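Simulation and Tooling > End effectors

Gripper vs. five-finger hand in sim, same kitchen counter task

Posted in September by benchtop_mo
Print this thread | E-mail this thread
14 replies | 3 shares

benchtop_mo
I have been comparing end effectors for a counter task before we spend money on real ones. Both arms are the same gray model in sim. The left has the Jullel hand and the right has a plain gripper from Prevanix. The controller is Shojaei, stock settings except for the wrist damping.

The job is to pick up a small item from a cutting board and put it in a pan. I ran 500 episodes with the left arm doing the pick and 500 with the right. The gripper finished more of them. The hand lost most of its points on the approach, because the fingers stay closed too long and the palm ends up too low over the board.

I'm trying to decide if that is a hardware limit or just my tuning. Has anyone run the hand on flat objects?

tallow9
What does your reset pose look like? If the fingers start together and pointing up, you are asking the wrist for a big rotation before it can do anything useful. That was our problem on the Lanby bench. We changed the start pose and left the gains alone.

benchtop_mo
They do start together. Two renders from the head view, same layout:
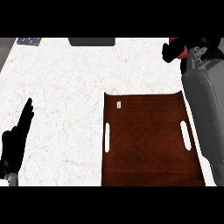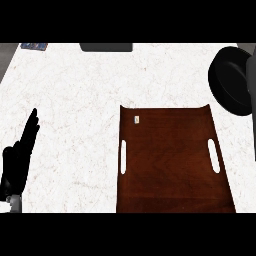

Head camera, both renders: hand upright at left, cutting board right of center.

tallow9
Yes, that is what I meant. The hand has to come over the board and turn most of the way down, and there is a lot of open counter to cross first. Start it palm down near the left edge of the board and run 50 more. I bet the gap gets a lot smaller.

grepwrench
I don't agree that it's the start pose. A hand like that is the wrong tool for anything thin. The item on that board is tiny. In both renders it is a few pixels of something pale, and I can't tell if it is a tag or a packet. Two flat fingers will beat five round ones on that every time, in sim or out of it. Put a mug there and you get a different answer.

benchtop_mo
It's a small packet. I picked it because the real job has packets. I know a mug would favor the hand, but we don't have mugs on the line.

grepwrench
Then you have your answer. Buy the gripper.

oxbow_lin
Two things.

First, the camera. The bottom of the board is out of view in both of those, behind the black band. If your policy is trained on that same crop then it never sees the near edge, and the arm on the right takes up a good part of that side too. I would test with the camera tilted down a little before blaming either end effector. In the second one the arm also covers part of the pan, which is where you want the item to go.

Second, contact settings. Default friction on finger pads is usually too low for thin objects. The gripper hides it because it can just squeeze harder.

benchtop_mo
The bands are only padding to make the picture square. The camera really does stop there though, so the point stands. I can tilt it. I would rather not move it since the real mount is fixed, but for a test it's fine.

Friction is default on both. I didn't think about the squeeze force. I'll check what the gripper is using.

tallow9
Change one at a time or you won't know which one helped. Pose first.

oxbow_lin
I'd do friction first. It takes 2 minutes and you can replay the same seeds.

grepwrench
Still say buy the gripper. It has one motor to replace when it breaks. We had a hand in the shop last year and it spent more time open on the table than on the arm. The cables were the trouble, and sim won't show you that.

benchtop_mo
Fair point on upkeep. The hand is only on the list because a second station has bottles and lids, and one spare for both would be nice.

Update, 4 in the afternoon: I did friction first. Of the first 50 left arm episodes, 26 finished. That is better than before but still behind the gripper. Pose is next, and I put the friction back to default for that run so they stay separate.

tallow9
Good. Post the pose numbers even if they are bad. Also check that the fingers open before the wrist starts down. On ours the Shojaei default did both at once — the fingertips clipped the board and the run was over.

benchtop_mo
Just looked and mine does both at once too. I'll split them in a third run.

oxbow_lin
If you can export the seeds I'll run them here with the tilted camera. We have the same arm model but a different gripper, so only the hand numbers would compare.

benchtop_mo
Will send them tonight.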